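Home | Files | Object list | Changelog | Contact

# Belis Tabletop Set

Belis is a small collection of pictures of household things on a table: a wooden box with a drawer, a plastic cup, kitchen utensils and a few loose items. Clostton put it together as a companion to the older Netus set, which had only dishes. This card covers version 2, dated 18/05/2021.

## What is in it

The full set holds nearly 2000 pictures in 22 folders. Each folder has its own text file with the object names used in it.
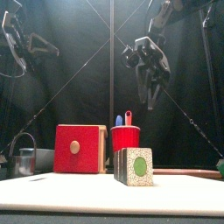

Object names are kept short. A cup is "cup" whatever its color, and color goes in a second column. If you are coming from Netus, note that the old "container" label is gone — those entries were split into "cup" and "box".

## Box

The box has a round knob on the front and goes by one name throughout. The drawer gets its own line in the object file, with "open", "partly open" or "closed" next to it.

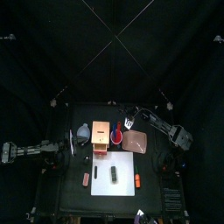
Use "partly open" whenever any of the drawer shows past the front of the box. We tried giving a distance in version 1 and dropped it.

## Loose items

- Utensils are listed by color first, then type. If the type is unclear, write "utensil".
- A sponge is listed by color. Stripes go in the notes column.
- Utensils standing in the cup get the note "in cup". They still have their own lines.

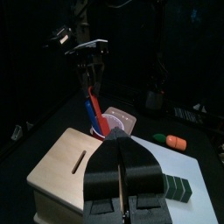 ## Known problems

1. Box color is not consistent in the files. Red, pink and peach have all been used, and the color column should not be used for sorting.
2. Paper and board are mixed up in several folders. Treat them as one label for now.
3. Folder 22 has no notes column. 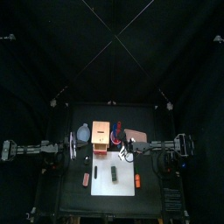 *Table with box and boards, black curtain behind.*

## Getting the files

Download the folders one at a time. The Kwofie mirror has the same files but is updated less often — check the changelog there first.

Contact: Belis file desk, Clostton | © 2021 Clostton | Back to top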